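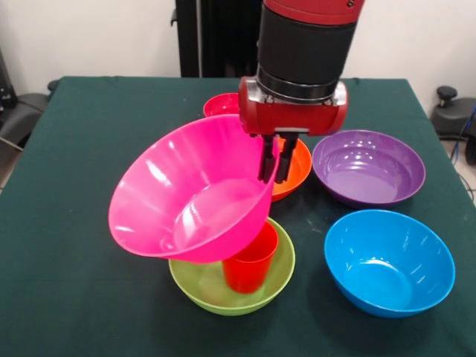
Progress report, teleoperation work package
Project: Stikard
Prepared by: Venla Huttunen, Tavthorpe
To: Collado program office
Date: 18 September 2025

1. Work done in this period

We have now collected 200 demonstrations of the bowl and cup tasks by remote control. The operator moves a hand controller, and the arm follows. All of these were done with plastic tableware on the dark green cloth, which gives less reflection to the camera than the bare table did.

The difficult part is the large bowls. The two fingers can hold only the rim, so the bowl tilts steeply when it is lifted. With the pink bowl above the green one and the red cup standing inside, there is very little space, and the operator must lower slowly. New operators often want to correct the angle in the air. We now teach them to choose the grip point before they lift.

2. Quality of the data

Of the demonstrations, 80 were checked by a second person. In this group we rejected seven, mostly for long pauses where the operator was thinking. The pauses are a problem for training - the policy learns to wait also. We have added a short practice run before each session.

3. Delays

The Lekau controller had a fault in the wrist button and was away for repair about 7 working days. During this time we tried guiding the arm by hand. It was good for simple reaching, but for tilting a bowl it was heavy, and the hand of the person covered the view. We do not plan to continue with it for this task.

4. Next period

- Check the remaining demonstrations
- Train the first policy and test it with bowl positions not used in the collection
- Write the operator guide, first version

The spending follows the plan. The repair was under warranty. We ask for your decision on the second controller before the end of September.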